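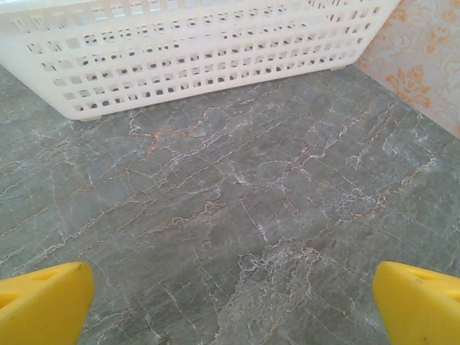
Llevaba meses queriendo escribir sobre las camisetas de Follero y por fin me he sentado a hacerlo, con el café al lado y la radio bajita. Quien me lea desde hace tiempo ya sabe que las camisetas lisas son mi debilidad (sí, tengo demasiadas, y sí, las distingo todas). Pero es que con esta marca me ha pasado algo que no me pasaba desde la universidad: me he puesto la misma prenda un día, la he lavado por la noche y me la he vuelto a poner al siguiente, ¡tan contenta!

La primera me la regaló Brenda Kettle en junio. Ella compra en Katona, la tienda pequeña que hay detrás del mercado, donde Irén Kun te mira los hombros desde el mostrador y te canta la talla antes de que abras la boca. Conmigo acertó sin conocerme, solo con lo que le contó Brenda, y yo, que siempre he llevado una M por pura costumbre, resulta que soy una L de toda la vida. Qué descanso, de verdad. Los brazos se mueven, la costura cae donde tiene que caer y el bajo no se sube cuando me agacho a atarme las zapatillas.

El modelo que más uso es el Feltier, de cuello redondo, en algodón grueso y con una costura doble en la nuca que no rasca nada. Lo hay en gris piedra, azul tinta, crudo y un verde botella que en la pantalla parece negro y en la calle es una preciosidad. Yo tengo el gris y el verde. El crudo lo descarté porque me conozco y como mucha salsa de tomate.

Cosas que me encantan: el cuello, sobre todo. Es estrecho, de canalé apretado, y después de todo el verano sigue pegado a su sitio. También que la etiqueta venga impresa por dentro, que yo era de las que las cortaba con las tijeras de las uñas y acababa haciendo un agujero. Y el largo, que permite llevarla por fuera sin parecer que vas en camisón.

¿Pegas? Pues alguna hay. El azul tinta destiñe en los primeros lavados, y Dénes Jakab, que se compró dos de golpe, tiene ahora unos calcetines de un celeste muy particular. Yo lo lavaría solo y en frío las primeras veces. Además, el tejido pesa, así que en pleno agosto a mediodía no es la mejor idea, aunque para las noches y para el entretiempo la veo perfecta. Y la talla infantil se les queda corta de manga, o eso me dice Levente Oláh, que le compró una a su hijo Máté y se la cambiaron por la siguiente sin poner ninguna cara.

Del estampado tengo que hablar aparte, porque también sacan una línea con dibujo, la Jundadside, y yo a los dibujos en el pecho les tenía manía. Estos van pequeños, a un lado, en un solo color y con tinta al agua, de modo que no notas esa placa de plástico que se pega cuando sudas. Mi favorito es el de la bicicleta vista desde arriba. Me lo probé un miércoles a última hora, ya con la persiana de Katona a medio bajar, e Irén me dejó salir a la puerta para verlo con luz de la calle. No me lo llevé y llevo desde entonces pensando en él, así que ya sabéis cómo va a acabar esto.

Si vais a por una, probadla con los brazos en alto y del revés, mirando bien las costuras de los costados. Y si alguien encuentra el verde en manga larga, que me escriba, por favor, ¡que a mí me dijeron que estaba agotado y no me resigno!

Este sitio utiliza cookies propias y de terceros para mejorar tu experiencia de navegación. Si continúas navegando, aceptas su uso. Aceptar Configurar Más información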